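Grumcombe Sewing Room > Members > Minutes

Minutes of the monthly meeting, 1st April

Present: Efe Nwachukwu (chair), Cheng-en Wan, Bello Okoro, Olumide Oyelaran, Trí Kim (minutes)
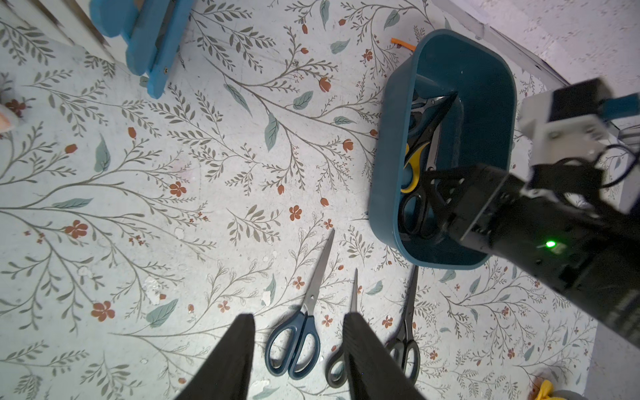 The meeting opened late. The previous minutes were accepted with one correction: Bello did not "volunteer" to regrease the pedals, he was told to.

1. Scissors

Efe reported on the new arrangement, under which all shared scissors go in the teal bin when work stops. She considers it a success. I asked on what basis. She said people seem to like it.

Cheng-en pointed out that a bin is only as good as the habit of using it, and that scissors still end up on the floor beside it, handles toward whoever was sitting there last. Bello said the floor is where people cut patterns and they will put scissors down where they kneel, bin or no bin. Olumide thought we could move the bin closer. It was noted that the bin has been moved closer before.

Cheng-en also objects to the bin itself. With scissors lying across each other in a pile, you reach in past blades to get the pair you want. She would prefer a wall rack with pegs. Efe said a rack was tried in the old room and ended up holding tape measures and a coat. I am not persuaded by either side. A rack needs the same habit as a bin, plus screws.

There was a longer discussion on which scissors are for fabric and which for paper. Efe's position is that everybody knows. Olumide did not know. He had understood that yellow and black handles meant paper and dark navy-blue meant fabric. Bello had it the other way around. Cheng-en had never heard that the handles meant anything. A ribbon on the handle loop was proposed for the fabric pairs. I asked who would retie the ribbons when they come off and got no answer.

Agreed: ribbons on fabric scissors until November, then look again. Bin stays. Blades all facing one way when they go in.
Action: Olumide to bring ribbon. Cheng-en to draw up a rack and a price, without commitment.

2. Sharpening

Two quotes. Ojo would come to the room and charge 92 for the lot. Prollex wants the scissors mailed in, charges 188, and includes what its leaflet calls a "lifetime edge." Nobody present could say whose lifetime.

Bello asked if anything needs sharpening in the first place. Efe said the fabric pairs chew on lining. Cheng-en said any pair will chew on lining if it spent last week cutting cardboard, and that paying to sharpen them before item 1 is sorted out is money down the drain. I agree with her and want it recorded.

Efe put Ojo to a vote. Carried, three to two.
Action: Efe to book Ojo. Bello to ask whether the small pairs cost the same as the large ones, as the quote doesn't say.

3. Flooring

The leaf-pattern floor has white scuffs and worn patches. Bello blames chair legs. Efe blames the cutting, and people who drag the bin when they could pick it up. Olumide said he rather likes the floor and had not noticed. Nothing was settled on the cause, and I doubt it will be.

Gusturari has offered a polish that "restores the printed surface," at 100 for enough to do the whole room. I read the small print aloud. It says results vary on worn areas — the only areas we would be buying it for. Efe suggested trying a sample on a corner. Cheng-en suggested felt pads on the chairs and leaving the rest alone.

She also raised a practical complaint. Pins vanish on that floor. Between the stems, the olive leaves and the little rust-orange flowers you cannot pick out a pin head until you have knelt on it. A plain mat for the cutting area was suggested and mostly supported. Bello asked where the mat would live when not in use. Behind the door, according to Efe, although the ironing board already lives there.

Agreed: felt pads now. No polish without a free sample. Mat deferred until someone measures behind the door.
Action: Bello, felt pads. Trí to write to Gusturari.

4. Money

Balance stands at 427 before sharpening. Efe described this as comfortable. It is comfortable if neither machine breaks. Olumide asked if we might raise the drop-in fee. There was no appetite for it, and no alternative offered either.

5. Any other business

Olumide would like a beginners' evening. General goodwill, no date. I asked who would teach it and he said he had assumed Cheng-en. Cheng-en had not assumed this. To come back next time.

Bello asked for the person who borrowed the pinking shears to return them. He is confident they will come forward. This request has appeared in the last four sets of minutes.

Efe closed the meeting and asked everyone to pick up before leaving.

Grumcombe Sewing Room | Contact the secretary | © Grumcombe Sewing Room | Back to top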